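Community > Work and Participate > Calls for Participants

Participants wanted: shelf and table tidying study
Posted in February by the Plelteck Home Storage Project office

Print this page | E-mail this page

Plelteck is a small research and design office which studies how people put away the things they use every day. We are looking for adults who would like to come to our room on Policarpio Street and arrange small household objects on a table and a shelving unit. You do not need any experience in design, storage or retail. If you have ever moved the same jar three times before you found a good place for it, you already know the work.

The study is called Dremia. It will continue until we have completed 200 visits, and after this the call will be closed. One person may come for up to three visits, but not two on the same day.

What you will do

Each visit is one morning or one afternoon. At the start you receive a tray with jars, cups, lids and similar objects of the kitchen cupboard. You will be asked to place them on the table, then on the lower shelf, then on the upper shelf, and after this to return them to the tray. Between the rounds we change the objects, and sometimes we change only the order. You decide yourself where each object should stand, except in the last round, where you follow a printed card.

After every round there is a short conversation of five minutes. We ask which objects were easy to place, which you would move if you lived with this shelf, and what you would never put up high. Please answer as you would at home. We have had participants who apologized because their arrangement was "not pretty", and this is not necessary. We are collecting ordinary habits.

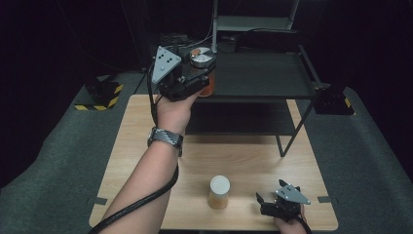
The objects in the study are chosen for their size, their lids and how easily they can be told apart from a distance. We keep a collection of nearly 600 pieces, bought in second-hand shops and received from households in the neighbourhood, and a new selection is made for each visit. Colour and pattern matter to us more than you may expect. An amber-orange jar with a lid in black, white and orange-brown quarters is a different task from an amber cup with a plain white lid, also when both must go to the same shelf, and we would like to hear how you think about such pairs. Some participants keep everything with a pattern together, and others put the plain things in front and the patterned ones behind. If you have a rule of this kind at home, please tell us in your application, even if it seems silly to you.

The table has a light wooden top and the shelving is black metal with two shelves. You will mostly work standing. A chair is available between the rounds, and you can ask for a longer break at any moment without giving an explanation.

Who can take part

You should be 18 or older and comfortable with speaking English in a simple conversation. Your English does not have to be perfect, as you can notice that ours is also not. You should be able to stand for half an hour at a time and to lift both arms to the height of your shoulders. Glasses and contact lenses are no problem. Left-handed people are very welcome, and at present we have too few of them.

We also look for people from households of different kinds: those who live alone, those who share with roommates, families with small children, and people who have recently moved to a smaller home. Please mention in your application which of these is closest to your situation.

Please do not apply if you have an injury of the wrist or shoulder which is still healing. You can write to us again when you have recovered, as long as the call is open.

Payment and practical matters

You will receive $200 for each completed visit, paid by bank transfer or cheque at the end of the month. If you come for all three visits the total is therefore $600. When a visit must be stopped early for any reason from our side, it is paid in full. When you must leave early yourself, we pay for the rounds which you have finished.

Morning visits begin at 9 a.m. and afternoon visits at 1:30 p.m. Please arrive ten minutes before. Tea, coffee and a light snack are offered, and you may bring your own lunch. There is a small fridge in the hallway.

Wear a shirt with sleeves that you can roll up easily. Large rings and bracelets should stay at home or in your bag. We have a locker for coats and bags, and you keep the key with you.

The building is at 775 Policarpio Street, on the ground floor, with a ramp at the side entrance. The Eson bus stop is directly across the street. Parking behind the building is free but limited, and the neighbours ask that nobody parks in front of the garage door.

Your information

Every visit is recorded. Before the first round you receive a consent form in plain language, and a member of the office will go through it with you. You can take the form home and think about it before you decide. Your name is kept separately from the recordings, and you can withdraw up to the end of the study.

How to apply

Write a short letter or e-mail with your name, a telephone number, the times of day that suit you, and whether you are left-handed or right-handed. Add a few sentences about one shelf or cupboard in your home: what stands on it, what falls out of it, and what you would like to change. We do not need a resumé or a photograph.

Letters can be sent to Plelteck, Dremia Study, 775 Policarpio Street, or left at the front desk between 9 a.m. and 4 p.m. If you prefer e-mail, please use the contact form on the Plelteck website and choose "Dremia" from the list of subjects. We answer every application, usually in two weeks. If you have not heard from us after this time, please write again, as it is possible that your message was lost.

Print this page | E-mail this page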